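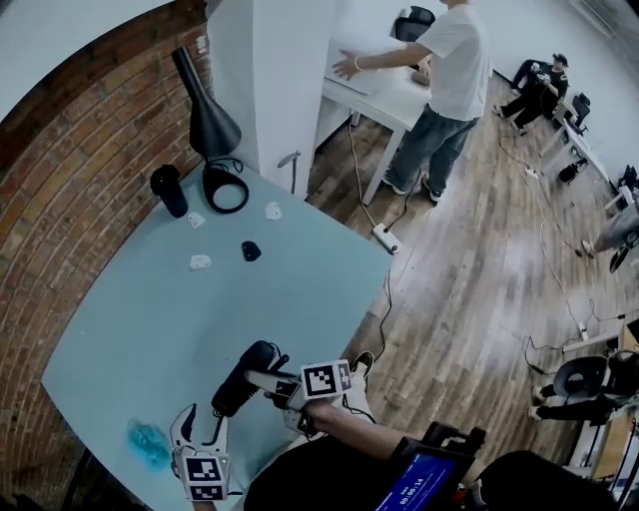

A table at that price ought to come with feet that grip, a reader wrote after our short piece on the Welel in May, and she wanted to know whether the legs had worked loose yet. She had bought one for a spare room, put a sewing machine on it and found that it crept across the floorboards. We had only had ours for a fortnight then. It has now been in daily use all summer, so the answer can be a bit longer.

The Welel is a plain work table sold by Conalness. It costs £200 with delivery to most of the mainland. You can have it in white, black or a light blue-grey, and we went for the blue-grey. There is one size of top and one height. If you want drawers, a shelf or castors, you will have to look elsewhere.

Putting it together

It arrives in one flat box that needs two people to get up a flight of stairs. The legs go on with six bolts each and the supplied key is good enough to do the job. The printed instructions are clear, except that the drawing for the cross rail is upside down. We fitted ours the wrong way, had to take it off again, and marked the paint on the inside of one leg in the process. The mark can't be seen unless you are on the floor.

Do the bolts up loosely first, stand the table on its feet, then tighten. The sheet does say this, but in small print on the back.

The top

The surface is smooth with a slight sheen. Pencil comes off with a damp cloth. Biro needs a bit of rubbing. A mug of tea left on it overnight made a ring that faded after a second wipe, and a spot of superglue is still there and will be there for good. Craft knives mark it, as they would mark any painted top, so use a mat.

The colour hides dust well and shows crumbs. In the evening, under a warm bulb, it looks more grey than blue. The edges are square and fairly sharp. If you rest your wrists on the edge while you type or sew you will notice it after an hour, and a rounded front edge would be the first change I would ask for. The corners are square too, and at hip height for a child.

Wobble

Conalness gives a load limit of 100 kg spread evenly. We have not gone near that. A printer, a sewing machine and a few boxes of paper gave it no trouble, and there is no dip in the middle. Side to side is another matter. Lean on one end and the other end moves a little. Hand writing is fine. Sawing is not, and I would not fix a vice to it.

As for the bolts, two on the left back leg had eased by July and took a quarter turn each. They have stayed tight. The creeping is real, at least on bare boards. The feet are hard plastic and slide easily, which helps when you want to clean behind the table and is a nuisance the rest of the time. On carpet it stays put. We stuck felt pads on, which made it worse, then changed them for rubber ones from the hardware shop, which cured it.

Against the others

The Kuruc is the obvious rival. It is £100 dearer, has a rounded edge and levelling feet, and feels steadier at both ends. It is also a good deal heavier and only comes in white. The Bruvavell folding table is cheaper and goes away in a cupboard, but the hinge line runs straight across the middle of the top and catches fabric and paper. For occasional use I would still take the Bruvavell. For a table that stays out all week I would take the Welel, and pay for the Kuruc if the floor is uneven, since the Welel has no way of adjusting for that apart from folded card.

Returns are free for a month but you need the original box. We had cut ours up.

Good: easy to clean, strong enough for most home jobs, sensible price.
Less good: sharp front edge, slippery feet, some sideways movement.

Spare bolts can be ordered from Conalness by email. Ours came in a padded envelope with no note and no charge.

15th August
By the Home and Workshop desk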